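Clundora S3 after a month: I'm kind of in love

15 May 2022

So I finally retired my old phone! It had been with me since college, the charging port only worked at one angle, and my friend Lourenço Tavares had started refusing to look at it. I picked up the Clundora S3 for $639 at the Venance store in Grancombe, and I have not stopped talking about it since (sorry, everyone at work).

First, the size. I have small hands and I can reach the top corner with my thumb – the top corner! Every phone I tried in the store before this one felt like holding a cereal box. The back has a matte finish that doesn't pick up fingerprints, and the buttons click in a really satisfying way.

The battery is the part I was nervous about, because small phones usually die by dinner. Mine gets through a full day with maps, podcasts and way too much scrolling, and I plug it in when I go to bed. On a quiet weekend I got almost two days out of it.

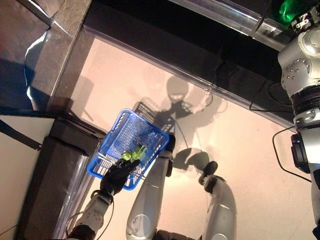 Moving everything over

I had 2,329 photos on the old phone and was dreading this bit. The transfer app brought over 2,284 of them on the first try, and the rest were stuck in a folder I'd forgotten about, so I copied those by hand while watching TV. Messages and contacts came across perfectly. My alarms didn't, so check yours before you go to sleep!

Things I'd change

The speaker is thin, and the Iturra case I ordered covers half of the volume button. Maximiliano Sepúlveda asked in the comments last time whether there's a headphone jack – there is, on the bottom, and I use it every day. I'll do a proper camera post once I've taken it hiking.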